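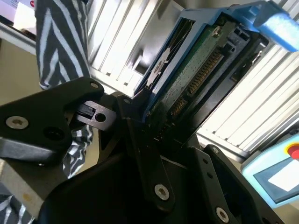 Issue 25, page 5

Questions from the floor: the drive cell at Stustside

The drive cell started its regular shifts in July, and the comment box by the break room has been full ever since. Ritva Hakala, who runs the refurbishing side at Stustside, went through the slips with the shift leads. Repeats have been merged. Names were left off.

What does the robot do?
It takes hard drives in their caddies to and from the rack and holds them for inspection. The board and the gold connector pins have to face the person checking them, so it holds the drive underside up. Reading the labels, deciding on a grade and anything to do with customer data stays with us.

Why drives first and not the power supplies?
Volume. We take in over 3,000 drives in a busy month, nearly all of them in caddies of a few known shapes. Power supplies come in every size and with cables attached. Brinholm looked at both jobs when they planned the cell and quoted only for the drives.

Is anybody losing their job?
No positions are being cut at Stustside as part of this. Five people used to rotate through drive handling. Two now run the cell, and three have moved to testing and board repair, where we had openings. Pay grades did not go down for any of them. What happens after next year's budget is not settled, and we will print it when it is.

Will my target go up?
The target for the cell is 600 drives a shift. It belongs to the cell and does not appear on anyone's personal sheet. Manual benches keep the old numbers. If a lead tells you otherwise, bring it to Ritva.

Can I work next to it while it is running?
Yes, if you have done the cell training. It moves at reduced speed when someone is inside the marked line. Keep hair and loose cords tucked in. The teach pendant has a red emergency stop, and anyone may press it, trained or not. You will not be written up for stopping the line.

What happens when it drops a drive?
Stop the cell, pick up the drive and put it in the gray tote for a full retest. Log it on the Celberg screen under "handling". Please don't put it back in the rack, even if it looks fine.

Does the camera record us?
The camera near the gripper is there to line up the drive with the bay. People do get into the picture when they stand close. The images are kept for 25 days for fault finding and then deleted. They are not used for timekeeping or reviews – that is in the written agreement, and a copy hangs by the lockers.

Who fixes it?
Small things, such as a loose finger plate screw, can be done by a trained operator with the hex keys at the cell. Power off first. Anything in the arm itself goes to Ojala, who hold the service contract. Their number is on the cell door.

How do I get on the training list?
Tell your lead. The course takes two half days, on paid time, and there are 5 places in each round. Night shift gets its own round this time – several of you asked.

Can we give it a name?
Three slips asked this. Suggestions go in the same box.

Answers checked 2022-08-31. Slips that came in after that will be answered in the next issue.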